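Lists > fliltdale-manip > Archive > Thread
Previous message | Next message | By date | By author | Search

From: Mỹ Bạch
To: fliltdale-manip
Date: Jan 30, 2025
Subject: Re: Wullent or Ilie fingers for the hand-held pair?

Hello Rodica, hello list,

Thank you for the detailed questions. I answer below your text, and after that I put my notes from our trial. Sorry for the long message.

> On the list, Rodica Hodoroagă wrote:
> We must choose between the Wullent fingers and the Ilie fingers
> for our hand-held grippers before we order for the second
> site. The price is close enough that I don't care about it. I care about
> three things: do they pick up thin objects, do the markers stay in
> view of the tracking, and does the wrist of the operator get tired.
> Also, did you keep the old controller firmware or move to the
> Corkora branch? We had dropouts with it in July and I am a bit afraid
> to try again.

Thin objects: the Wullent is better for us. The curved finger closes at the tip first, so a pen or a cable tie is held already when the rest of the pad is still open. With the Ilie the pads close flat, and a thin object lying on the table is often pushed away before it is gripped. For bigger things, like cups and rolls of tape, I could not feel any difference.

> do the markers stay in view

Mostly yes, if the cube is mounted straight on the wrist part. When both hands work over the same small box, one cube hides the other for a moment. We lost the pose in 41 of 230 recordings with the Ilie and in 40 with the Wullent, so in my opinion the fingers have no influence on this. What helps is to teach the operator to come from two sides and not from the same side.

> does the wrist get tired

The Ilie is lighter at the front and two of our operators prefer it for this reason. I have small hands and for me the trigger distance is more important than the weight. Please let your own people hold both before you decide — my opinion on this point is only mine.

> old controller firmware or Corkora branch

We moved to Corkora. We had dropouts also, but they stopped after we changed the USB hub for a powered one. I can't promise that it is the same reason in your case. If you try it, write down the hub model, please, and we can compare.

Now the notes.

1. Setup

Both sets of fingers were mounted on the same bodies, with the same black pads and the same marker cubes. We changed only the fingers. After each change I ran the opening calibration again, fully open and fully closed, three times. If you skip this, the width values are wrong by a few millimetres and you will think the fingers are bad.

2. Order of trials

Each operator did one block with one finger type, had a break, then did the other block. Half of them started with the Wullent. In total we have 1514 recordings, but many are from the practice time. The 230 per finger type which I mention above are the clean ones, with the full task from start to end.

3. The box task

This was the most useful one. The operator must reach into a shallow wooden box with a raised lid panel and take hold of a marker-sized object inside it. The walls leave little space for the fingers, and the lid takes away one direction of approach. I recommend to put the object diagonally, it is harder than parallel to the wall and you see the differences sooner.

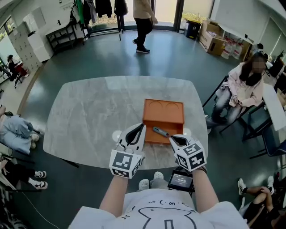 4. What I would do differently

I would fix the position of the box with tape on the table. Ours was moving a little between operators and I had to correct it in the data later, which took me two evenings. I would also write the finger type into the file name from the beginning. I wrote it in a notebook, and one page of the notebook has coffee on it.

5. Files

The calibration sheet and the drawing of the finger adapter are in the Fliltdale shared folder, under "fingers". The adapter for the Ilie needs longer screws than the ones in the bag. If you cannot open the folder, write to me directly and I will send them.

Rodica, if your second site will do mostly small parts, I would order the Wullent. For mixed household things I would be happy with either one.

Best regards,
Mỹ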